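I got to the Jarberg kitchen ten minutes early and was put to work right away, drying spoons. The woman who runs it has been setting tables for a living for years (first at a hotel, then for the supper club she calls Mostomus) and she doesn't like talking with her hands idle. Fine by me!

"I started with 10 guests and not enough forks," she told me, handing over another towel. "People had to share for the salad. They were so nice about it that I figured I'd better keep going."

The club took off after that. She rents the back half of the old Jeller building, 700 square feet with one good sink and one she describes as "decorative." Last year she served some 2000 plates out of there, and she still lays out every table herself, usually in the afternoon with the radio on.

I wanted to know where she begins, and I guess I expected her to say the centerpiece. She made a face.

"No centerpiece. I can't stand leaning around flowers to ask for the salt. I start with the mat. Once the mat is down I know how much room each person has, and everything else has to fit in with that."

She's picky about mats, too. She likes them woven, because crumbs shake right out, and she likes a stripe somewhere (she says plain ones make her feel like she's in a waiting room). Cloth she gave up on in April, after a dinner with beets. I asked for details and got a long look.

Then we got onto bowls, and this is where she really lit up. Her favorites are wide-rimmed white ones, the kind you'd get soup or pasta in at a restaurant. "You don't have to fill them! A little bit of food looks like dinner. And the rim gives you somewhere to put your thumb when you're carrying four."

Does she ever use color? "On the food."
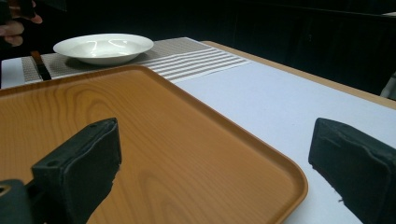
The trays are another story. She loves a wood-grain tray, the warmer the better, and she'll leave one on the table all through a meal so people can pass things along without standing up. It has to have a raised rim, though. She once lost a whole row of custard cups off a flat one, between the kitchen and table six, and she can still tell you which guests clapped.

"Rounded corners, too," she said. "I walk into everything. I've got the bruises from the Serrano wedding to prove it."

That was the biggest job she ever took, 623 place settings in a rented barn, and she swears she's never doing it again. Then she told me she'd already said yes to another one next summer, and would I mind getting started on the knives?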